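Why Does Packaged Food Stay Fresh?

Food Science for Grades 3 to 5

Food changes after it is made. Bread gets hard. Crackers get soft. A cut apple turns brown. These changes have different causes, and a wrapper is designed to slow down some of them.

What makes food go stale or bad?

Water moves. If a food is drier than the air, it takes in water from the air. A cracker left on the counter on a damp day bends before it breaks. If a food is wetter than the air, it loses water. A slice of cake left out overnight has a dry edge by morning. Bread also goes hard for a second reason: the starch inside it slowly changes shape and becomes firm. This happens even in a closed bag.

Oxygen reacts with fat. Oxygen is one of the gases in air. When it mixes with the oils in nuts, chips or pastry, it makes new substances that smell like old paint or wet cardboard. The word for this is rancid. Light and heat make it happen faster.

Living things grow. Mold and bacteria are too small to see one at a time. They need water to grow. Mold spores float in the air and land on food. If there is enough water, the spores sprout.

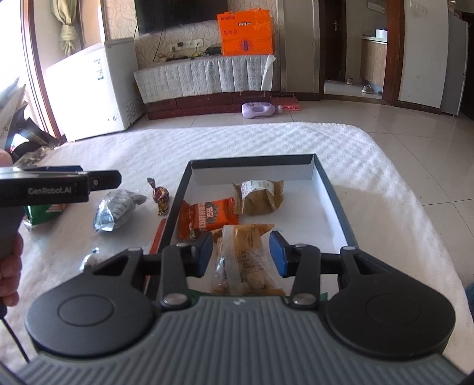 Skultov Children's Museum, Department of Food and Farming

What does a wrapper do?

A wrapper is a barrier. A barrier is something that blocks the way. Clear plastic film blocks mold spores and dust, and it slows down water. It does not block light. Some bags have a very thin layer of aluminum on the plastic. This layer blocks light and stops nearly all of the oxygen.

The seal matters as much as the film. Most wrappers are closed with heat. Two hot bars press the film together, the inner layers melt, and they join as they cool. A hole the size of a pinhead is enough to let air in.

Some snack bags are filled with nitrogen before they are sealed. Nitrogen is a gas that does not react with the oils in food. It also makes a cushion, so chips do not break as easily.

Some packages hold a small packet of iron powder. The iron rusts inside the packet. Rusting uses up oxygen, so there is less left to react with the food. Do not open or eat this packet.

Try it: the cracker test

You need 2 crackers of the same kind, one zip bag and one plate.

Put one cracker in the bag, press out the air and close it. Put the other on the plate. Leave both in the same room until the next day. Break each cracker and listen. Write down which one snaps. Do not eat the crackers after the test.

Words to know

Barrier: a layer that blocks something.
Rancid: spoiled by a change in the fats.
Spore: a tiny cell that can grow into new mold.

Text by Ieva Org. Checked by Normunds Hunt. Last updated 4/5/19.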